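Paper weekend

Tuesday, 9 at night, finally sitting down. Been putting off the paperwork since October. You know the kind. Insurance letters, tax stuff, the manual for a toaster we don't own anymore.

Lorena gave me her rule when she moved to Flinport: touch each page once. Keep, shred, or pay. No "maybe" pile. I made a maybe pile. It's up to 40 pages and I'm not sorry.

Box files beat ring binders, by the way. No hole punching. Just drop it in and shut the lid. Binders for the stuff that never changes, like the lease.

Blue for the house, navy for work. Doors open while you sort, saves your knees.

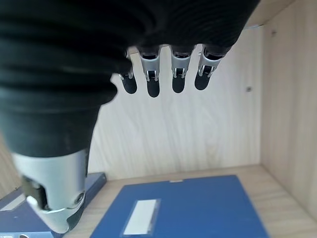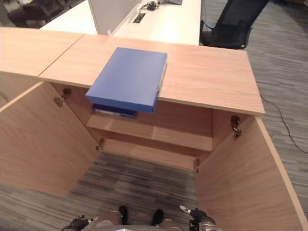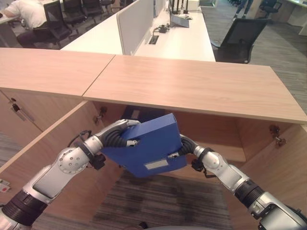 What I threw out

Bank statements, mostly. Found a bill for $492 from the old dentist, paid, thank god. Also 2 birthday cards from Mathis, same card both years. Kept those obviuosly.

Shredder overheats after a few minutes so I made soup in between. Kind of a nice rhythm.

Still to do: medical, car, and whatever is in the bag behind the door. Next week. Probaby.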